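Reading time: 4 min

Janaína Falcão gets up at ten past four, six days a week. By five she is on the cinder path behind the canal in Gutville, and by seven she is at work. She has been doing this for most of her adult life, and for most of that time no one has paid her to run.

She is 34 and holds the regional record for the women's marathon. She has raced in national colors at two championships. Last year, after taxes, running brought her less money than her weekend shifts.
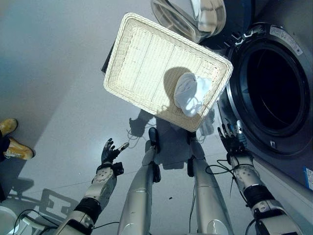
A crumpled white cloth in a white wicker tray
Beside an open front-loading washing machine

"People think there is a salary," she said. "They see the jersey with the flag on it and think somebody must be looking after you. I had the jersey and I was behind on rent."

We met on a Tuesday afternoon at her kitchen table, between a shift and her second run of the day. She drank tap water and kept her compression socks on. She answered most questions quickly and asked for a couple of them to be left out, which they have been.

Falcão came to Prumport at 19 on a one-year club contract that covered a room, shoes and entry fees. The club folded its paid squad before the year was out. She could have gone home. Instead she found work packing orders at a kitchenware warehouse and kept training with whoever turned up.

"I was angry for a month, maybe," she said. "Then I had a 10K to get ready for."

Her costs are easy to list because she writes them down in a school notebook. Travel to races is the biggest. Physical therapy comes next, then shoes, which she wears well past the point the manufacturer recommends. In the last full year her race winnings came to $3973. A single trip to the Hagedorn Marathon, with two nights in a hostel and a train that had to be rebooked, cost her $838.

She finished fourth there. Prize money went three deep.

"Fourth is a good result," she said. "My coach was very happy. I was happy too, until I opened the notebook."

Her coach works for free and lives too far away to watch most of her sessions. They talk by phone on Sundays and he sends the week's plan as a text message. In a heavy block she will cover 19 miles on her long run and then stand for a shift the next day. She used to do the long run and the shift on the same day. She stopped after a stress fracture in her left foot kept her out for an entire summer.

That injury is the part of the story she talks about least easily. The federation's medical cover applies only to athletes on the funded list, and she had dropped off the list the winter before, when the qualifying standard was tightened. She missed the new mark by 40 seconds.

"I don't say the standard is unfair. There has to be a number," she said. "What I say is, the athletes just under the number are also running for the country when you need them. They called me up that same year because two girls were sick. So I was good enough to fill the place. I was not good enough for the doctor."
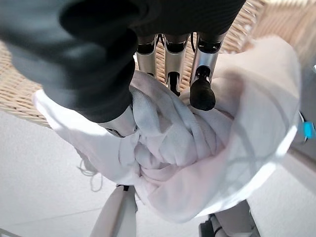
Metal robotic fingers press into a crumpled white towel. Falcão trains twice a day, six days a week.

She paid for the scan herself, in installments. During the weeks in a boot she swam in the early session at the public pool and took extra hours at the warehouse, sitting down, printing labels.

There has been some help. A running store in Prumport gives her a discount. The Midus Road Series, which she has won twice, now waives her entry fee and pays for one night's accommodation per race. Her teammates at the Harriers passed a hat to get her to her second championship -- she still has the envelope.

She is careful about what she asks for. A sponsor approached her two years ago with a contract that would have required posts every day and a say in which races she entered. She turned it down.

"My sister thinks I was crazy," she said. "Maybe. But I would have been running a half marathon every second weekend for photographs, and I would have been injured again by spring."
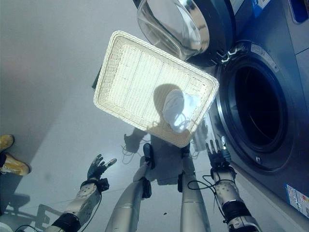 A white wicker tray and a front-loading washing machine. In Gutville, the day starts well before five.

Does she tell younger runners to do it her way? She took a while over that one. She helps with the club's junior group when her hours allow, and two of the girls there are, in her words, "better than I was, and by a lot."

"I tell them to finish school. I tell them to learn to cook. I don't tell them not to try, because who am I to say that?" she said. "But I show them the notebook. One of the mothers was upset with me. She said I was discouraging them. I think they should see it before they are 30."

Her own plans go as far as the fall. She wants another try at Hagedorn in September, on a course that suits her better than most -- flat for the first half, then a long drag uphill where she tends to pass people. A time under the national standard would put her back on the funded list for a year. It would also mean she could drop a weekend shift.

If it doesn't come, she will keep running, she said, though she may give up the marathon and stay with shorter races closer to home. She has been offered a supervisor's job at the warehouse with regular daytime hours. She has until the end of the month to answer.

"It's a good job," she said. "I like the people. I would have to run at night."

She checked the clock over the stove, filled a bottle and went to look for her other shoe.

Related stories
- Midus Road Series adds a fifth race
- Prumport Harriers seek new home for junior training
- What club runners pay for a season
- Hagedorn Marathon: changes to the course explained

Contact us | Advertise | Privacy | © 2019 All rights reserved | Back to top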